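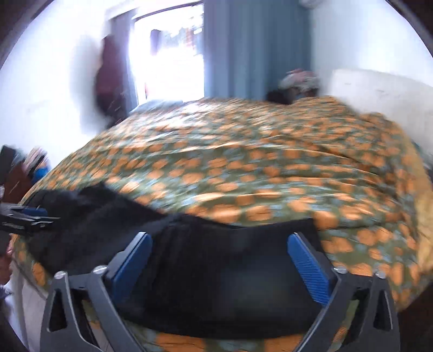 6 min read

Print | E-mail this article

Endang Simanjuntak has been folding other people's clothes for money for ten years, and the first thing she wants me to know is that the bed is the best place in the house to do it. I had come prepared to argue about this. My own bed has been used as a folding table for most of my adult life, and what it mostly produces is a pile that gets moved to a chair at eleven at night.

"That's because you put everything on it," she says. "You put one thing on it."

The bed in question has a patterned sheet, orange blossoms on olive green with little pale blue-gray shapes in between and a plain golden-yellow border. A black garment or piece of cloth is spread across the near part of it. I will admit that black on orange is easy to see. I ask whether she would say the same about a black shirt on a black sheet, and she says no, of course she wouldn't, why would anyone buy a black sheet.

Simanjuntak runs Pakside, a two-person business that sorts closets, packs for moves, and teaches what its flyer calls "calm laundry." The other person is Melur Sinaga, who used to manage the linen room of a small hotel and who does not care for the word calm. They charge $56 for a home session. For that you get a visit, a lesson at your own bed or table, and a sheet of paper with the steps on it. The steps would fit on an index card, and I said so.

"People don't pay for the card," Simanjuntak says. "They had the card. Everybody has seen the videos. They pay for me to stand there while they do it."

I asked her to defend that a little more, and she did try. Most of her customers, she says, know perfectly well how to fold a shirt. What they have never done is decide where the shirt goes before they pick it up. So she makes them name the drawer first, out loud. It feels silly for the first few pieces and then it stops feeling silly. I asked how she could know that it lasts once she goes home.

"I don't," she says. "Some of them call me again in July and it's all on the floor."

It was a better answer than I expected, and I wish the flyer had it. The flyer says "folded for good."

The method itself is called Wibisono, after the street where Simanjuntak grew up. I had assumed it was a person, and so, she says, do most of her customers. She doesn't always correct them. Laid out plainly, it goes like this. Spread the piece flat with the hem toward you. Push the air out with the side of your hand, from the middle to the edges. Turn the sides in, then bring the bottom up. If there is a crumple that won't lie down, lift that part clear and lay it down again, and don't drag it. Dragging moves the sheet as well, and then you are smoothing two things.

I found that last part convincing, because I have done it. Pull a sweater across a made bed and the sheet comes with it in long shallow ridges, and every ridge is under the next thing you try to fold. Sinaga's view is that this is exactly why a bed is the wrong place.

"A table doesn't wrinkle," she says. "At the hotel we had tables at hip height. You fold on a bed, you bend. You fold a whole basket on a bed, you feel it in the evening. Endang is shorter than me, so she doesn't notice."

"I notice," says Simanjuntak.

They have clearly had this conversation before. Simanjuntak's position is that most people she visits don't have a free table, and if they do it has mail on it. The bed has to be cleared every night anyway, and that gives the job an end. Sinaga thinks this is a nice theory that ignores how tired people behave. I side with Sinaga, on the evidence of my chair, though I notice that her own proposal is a folding board called a Virkis, which Pakside happens to sell for $26.

I asked about the board. It opens flat on top of the mattress and gives you a hard surface, which answers the wrinkle problem and does nothing at all for the bending. Sinaga agreed with this immediately. Does it need to cost $26? Would a big piece of stiff cardboard do the same?

"For a while," she says. "Then it gets a crease down the middle. But yes. If somebody asks me, I tell them cardboard."

Do they ask?

"Not very often."

Dark clothes got a section of the conversation to themselves. Simanjuntak handles them before anything else, in good light, on something patterned or pale. Her reasoning is that black fabric hides its own edges. You can see a fold catch a bit of sheen and think it's a seam, or take a squared-off corner for a sleeve, and you end up folding along a line that was never there. She finds the hem first, by hand, and works from that. Sinaga finds the shoulders first. I asked whether there was any difference in the result, and there was a pause in which each of them seemed to be waiting for the other to say yes.

"Hers are faster," Simanjuntak says finally.

"Hers are flatter," says Sinaga.

I was more doubtful about the larger claims. The Pakside flyer promises that an orderly drawer will "change your mornings," and I asked what changes, exactly. Simanjuntak said you find your shirt. I said that most people find their shirt now. She said they find a shirt. There's something in that, but it is a long way from a changed morning, and when I pressed her she let it go without much of a fight. The wording came from a marketing course they took through Prekgate, the small business center near her apartment, where the instructor told them that customers buy a feeling. Sinaga had wanted the flyer to say "We fold clothes and show you how."

I would have called that number.

There is also the question of whether any of it needs folding in the first place. I hang nearly everything, badly, and it seems to go all right. Simanjuntak doesn't object to hanging. She does object to knits on hangers, to hangers with two things on them, and to the habit of hanging something because you don't want to decide about it. Sinaga's list was shorter. Underwear, she says, does not need to be folded by anyone, and the people who teach you to fold it are filling time. Simanjuntak teaches it. It comes near the end of the session.

Before I left I asked for the lesson, or a piece of it, on a long-sleeved top. I named the drawer out loud and felt as foolish as promised. I pushed out the air and turned in the sides. The left sleeve came out thicker than the right, and when I tried to fix it by pulling, the sheet moved. Simanjuntak said nothing and put her hands behind her back, which I suppose is what the $56 is for. I lifted the sleeve and laid it down again. It was better, though still not very good.

I have since tried it at home with a full load. The first half went according to Wibisono, hems toward me, one piece at a time, drawer announced to an empty bedroom. After that the phone rang, and I'd like to report that I went back to it the same way. Some of the load is in the drawer. The towels are on the chair. I did cut up a box for a board, and so far it has no crease in it.

Pakside takes bookings for home sessions through the end of the year. The Virkis board is sold separately, and you are allowed to ask about cardboard.

Print | E-mail this article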